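Sorting Mixed Packaging by Material

I have been putting off a post about sorting packaging for a while, mainly because the subject is dull. It does take up a fair share of the week, though, and several readers have asked how I decide which piece goes where. What follows is the method as it stands in September.

The starting point is always a mixed pile on a table with a pale top. I put everything in one place and work from there.

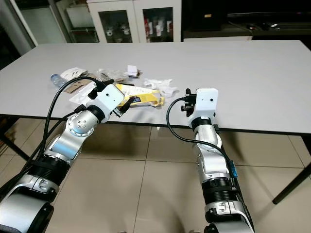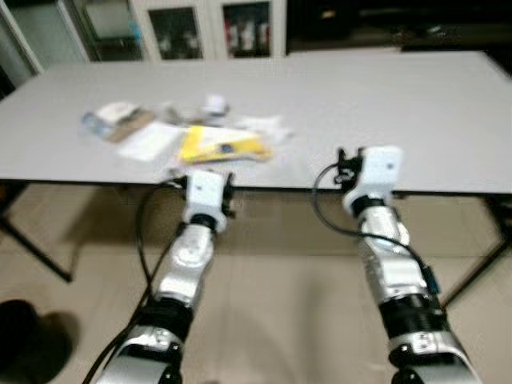
The table with the pile still on it. The bottle, the paper packet and the flat cardboard are easiest to make out in the first picture.

The pile gets sorted by material first and by size second. I used to do it the other way round, large items first, which feels faster and is slower. A large item is often two materials, and it then has to be handled twice.

Clear bottles come out first. They roll, so they are a nuisance for as long as they stay on the table. I take the cap off, press the air out, flatten the bottle from the base upward and put the cap back on. A flattened bottle takes up very little room in the bin and it stays flat as long as the cap is tight. Labels I leave alone. Our collection accepts them and I have no wish to spend an evening with a scraper.

Cardboard is second. Flat pieces go straight in the stack. Small boxes are opened at the glued seam, which is usually the narrow flap on one of the long sides, and then folded flat against the existing creases. If the seam tears, it tears. I keep the stack to 49 cm on the long side, that being the inside width of the crate, and anything longer is folded once. Corrugated board should be folded along the flutes. Across them it springs back.

Paper packets are the awkward group. Many of them look like plain paper and have a plastic film on the inside. The test is to crumple the packet in one hand and let go. Plain paper stays crumpled. Film-lined paper opens up again, sometimes slowly, so give it 5 seconds before deciding. I also tear a corner if there is any doubt. A clean fibrous tear is paper, and a stretched edge is film.

Soft plastic goes last. Bags with anything in them are emptied on the table before they are assigned to a bin. I learned this after throwing away the shelf pins for a Skanden bookcase, which were in a small bag inside a larger bag. Replacements took 7 weeks to arrive. Since then, no bag leaves the table unopened.

For the bins I use four Rillden crates, the shallow version, set side by side under the long edge of the table. The deep version holds more but I could not see what was at the bottom, and the heavy pieces ended up there. The Amini crates I had before were a better shape and had worse handles. Both kinds are still in service – the Amini ones now hold extension cords.

Sobia Dhanial wrote in after the last storage post to ask whether it is worth weighing the output. I did it for one batch. The cardboard came to 270 grams, and I have found no use for the number.

Two points remain open. One is small boxes with a plastic window, where I currently cut the window out with a knife and am not convinced it is worth the time. The other is tape. Paper tape can stay on the cardboard, plastic tape I pull off where it lifts easily and leave where it does not. If anyone has a quicker way with the windows, the comments are open.

Next month I will cover the Rillitz wall rack and the problem with its lower bracket.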